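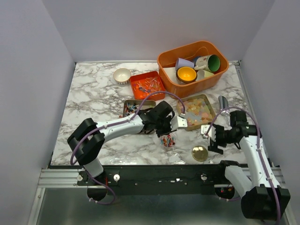 Household Money, Session 2: Irregular Expenses and the Sinking Fund
Handout revised Friday, August 21, 2020
Reading time: 4 minutes

Search this course Enter keyword Go

Last session we built a monthly budget, and most of you went home pleased with it. It balanced. It will go on balancing until the car insurance comes due, at which point it will fall over, and you will tell yourself this was an unusual month. They are all unusual months. Tires, dentist, a cousin's wedding two states away, the dog eating a sock.

Definition

A sinking fund is money set aside in small regular amounts toward a particular bill you know is coming. The name is old and gloomy and comes from the business of paying down debt. Call it something cheerful if that helps. Themba Msimang, who taught the Asville section before me, labeled his "Future Themba," and reported that Future Themba was always asking for more.

Keep it separate in your mind from the emergency fund. An emergency is a thing you couldn't have put on a calendar. December has gifts in it every year and does not qualify.

The arithmetic

Take the bill, divide by the number of months until it's due, and round up.

Worked case A. Car insurance, $388, due in March. If you start in September and make your last deposit in February, that is six deposits. 388 divided by 6 is 64.67, so set aside $65 a month. You end up with $390, and the extra two dollars are yours to squander.

Worked case B. A replacement furnace, $2000, wanted in twenty months. 2000 divided by 20 is $100 a month. The furnace has not been told about this schedule. If it quits in month nine, you have $900 toward it, and you are arguing with the installer over $1100 instead of the whole thing.

Worked case C. Holiday spending, $300, ten months off. Thirty dollars a month. People skip this one in class on the grounds that it is too easy, then put the lot on a credit card in December and pay it off around Memorial Day.
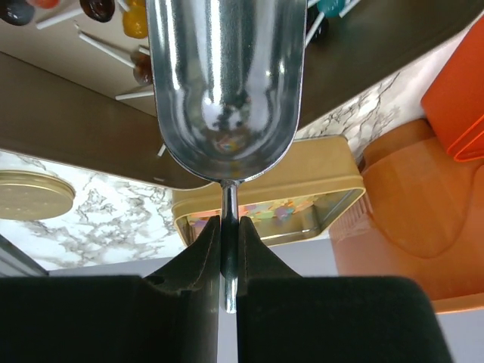 A polished metal scoop.

Where to keep it

A savings account you can reach within a day or two, but can't reach from the checkout line. Some people open one account per bill and some keep a single account with a page of notes saying which dollars belong to what. Selamawit Wolde's group last term split evenly on this and got rather heated. Either works if you look at it once a month. Cash envelopes work too, provided you are not the sort of person who borrows from envelopes. You know which sort you are.

Please don't put next spring's insurance money into stocks. Six months is a short time, and the insurer does not accept "it'll come back" as payment.

When the total is too big

Add up all your monthly set-asides. If the number makes you want to lie down, that's the usual reaction. Rank the bills by what happens if you don't pay. Insurance and property tax go at the top. New patio chairs go where you'd expect. Fund from the top until the money runs out, and put a question mark beside whatever is left. Leaving the question mark off doesn't make the bill smaller (Vinh Ninh tested this for two years with his roof).

For next session

1. Go through twelve months of statements and list every bill that didn't come monthly.
2. Write the amount and the due month beside each.
3. Work out the monthly set-aside and round up.
4. Bring the total. Nobody has to read it aloud, though Hằng Tôn will be collecting the worksheets and she does raise an eyebrow.

Anyone who claims to have no irregular expenses should bring the statements as well.

Related handouts
Session 1: A Budget You'll Look at Twice
Session 3: Reading a Pay Stub
Session 4: Interest, Theirs and Yours
Kilmont section: room and parking notes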